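Sorting small items by colour: setting up the containers

A three-way colour sort works best on a clear, pale surface. Strong table colours alter the look of pastel plastics, light blue in particular, and make mistakes more likely.

Choose plain containers of one shape with open tops and no printing. A taper towards the base helps them stack when the job is finished. The set used at Ildale was bought from Barros and has been through 184 sorts without a replacement.

1. Wipe the table and leave it bare.
2. Put the first container at the left, nearest to you.
3. Set the second beside it and slightly farther back, with the rims almost touching.
4. Add the third in the same way, so that the row runs back at a slant.

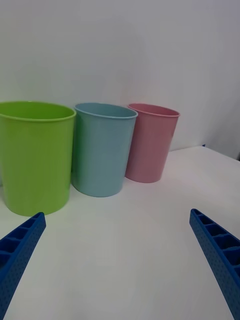
Green at the near left, light blue next to it. 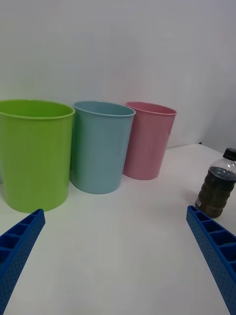 5. Keep the right-hand side of the table for unsorted items. Bring them in batches of 11 – larger batches tend to roll into one another.
6. Pick up one item at a time and lower it over the open rim. Do not throw.
7. Place anything of doubtful colour to one side and decide on it at the end of the batch.

If a container shifts, straighten the row before carrying on. Empty all three when any one is two-thirds full.

Record the totals on the Grulent sheet, one line per batch. Sheets for April go in the same folder.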